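双腕卓上作業セル Quartey Q4 シリーズ
設置・運用基準対応モデル

製品情報 > 協働作業セル > 卓上型 > Quartey Q4
取扱:Pralstead オートメーション機器部
資料改訂:2025年4月

概要
Quartey Q4は、布製品・クッション類など柔軟物の取り扱い作業を対象とした、卓上型の双腕作業セルです。作業面、囲い壁、アーム取付部を一体の架台として供給し、リスクアセスメントから日常点検までの手順を同一の文書体系で管理できるように構成しています。研究室、検証ライン、教育機関での使用を想定しています。

準拠の考え方
本セルは、機械類の安全に関するISO 12100のリスクアセスメントの枠組み、および産業用ロボットに関するISO 10218の考え方を参照して設計しています。ただし、セル単体の納入をもって使用者側の適合が完了するものではありません。ワーク、ハンド、周辺機器を含めた最終構成でのリスクアセスメントは、システムを統合する事業者または使用者が実施してください。国内で使用する場合は、労働安全衛生規則の該当条項および所轄機関の指導に従ってください。

付属の「Jeker 運用基準書」には、次の様式が含まれます。
・危険源同定シート
・残留リスク一覧表
・始業前点検表
・変更管理記録(ハンド、ケーブル、プログラムの変更時に使用)
・教育受講記録

設置条件
架台は水平かつ振動のない床または定盤上に固定します。作業者の立ち位置は前面側に限定し、両側面からの手の進入は囲い壁により制限します。囲い壁は進入方向を限定するためのものであり、高速動作時の安全防護物としては使用できません。自動運転中に作業者が可動範囲に入る可能性がある場合は、別途ライトカーテンまたはインターロック付きガードを追加してください。

非常停止スイッチは、作業者の定位置から手の届く範囲に設置します。アーム2本を同時に使用する構成では、1つの操作で両アームの駆動源が遮断される回路としてください。片側のみを停止させる回路は、ワークを両側から把持した状態で停止した際に張力が残るため認められません。
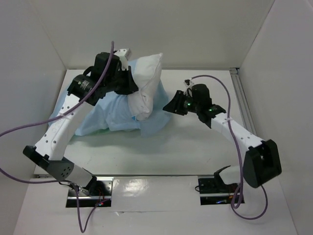 柔軟物を扱う場合の留意点
柔軟物は把持のたびに形状が変わるため、剛体ワークを前提とした干渉チェックだけでは不十分です。Jeker 運用基準書では、以下を標準の管理項目としています。

1. アーム間距離
両ハンドの最接近距離を監視し、下限値を下回る指令は制御側で拒否します。下限値はハンド外形の最大開時で算出します。閉時の寸法で算出した値は使用しないでください。

2. 引張力
両腕で同一の布を保持する動作では、関節トルクから推定した引張力に上限を設けます。上限超過時は、先に一方のハンドを開き、その後に両アームを停止します。

3. ワークの垂れ
持ち上げた布の下端が作業面前縁を越える動作は禁止します。前面の取付部へ布が垂れると、関節への巻き込みの原因になります。

4. ケーブルの余長
手首から基部までの外部配線は、全可動範囲で引張りが生じず、かつワークに接触しない余長とします。余長の確認は、実際に使用するプログラムを低速で1サイクル動作させて行います。結束バンドで関節をまたいで固定しないでください。

5. 作業面の状態
作業面に工具、ねじ、布の切れ端を残さないでください。清掃は駆動源を遮断した状態で行います。

教示および遠隔操作
教示作業は、所定の教育を修了した者が行います。遠隔操作で動作データを取得する場合も、教示作業と同等の管理とします。操作者とは別に監視者を配置し、監視者が非常停止スイッチを保持します。連続作業は30分を上限とし、交代または休止を挟んでください。

再開時は、ハンド内にワークが残っていないことを確認してから原点復帰を行います。ワークを保持したままの原点復帰は、基準書様式の「特例動作」に該当し、責任者の承認が必要です。

点検周期
始業前:非常停止の動作、配線被覆の損傷、基部固定ねじの緩み、表示灯の点灯状態
6か月ごと:関節のがた、ハンド爪部の摩耗、囲い壁の固定状態
9か月ごと:停止距離の実測、力制限値の再確認
ハンド交換時:最接近距離の再計算、変更管理記録の作成

点検で不適合が認められた場合は、使用禁止の表示を行い、是正が完了するまで通電しないでください。表示灯の消灯は駆動源の遮断を意味しません。遮断の確認は必ず主開閉器で行ってください。

標準構成
・架台一式(作業面、囲い壁、前面取付部)
・アーム取付用ベースプレート
・非常停止ユニット
・Jeker 運用基準書(日本語版、英語版)

オプション
・Grondcombe 安全リレーユニット(二重化回路)
・前面ライトカーテン取付金具
・ケーブルガイド(手首部用、肘部用)
・力測定治具
・導入時リスクアセスメント支援(4日間、現地実施)

アームおよびハンドは標準構成に含まれません。適合機種についてはお問い合わせください。

改訂に関するお知らせ
前回の12月改訂版から、引張力上限超過時の停止順序を変更しました。旧版の様式で運用している場合は、残留リスク一覧表の再作成が必要です。旧版の点検表は継続して使用できますが、停止距離の実測欄を追記してください。

技術窓口
Pralstead オートメーション機器部 安全技術担当 Fiifi Abugri
お問い合わせの際は、架台の製造番号、使用中のアームおよびハンドの型式、運用基準書の版数をお知らせください。

仕様および外観は予告なく変更する場合があります。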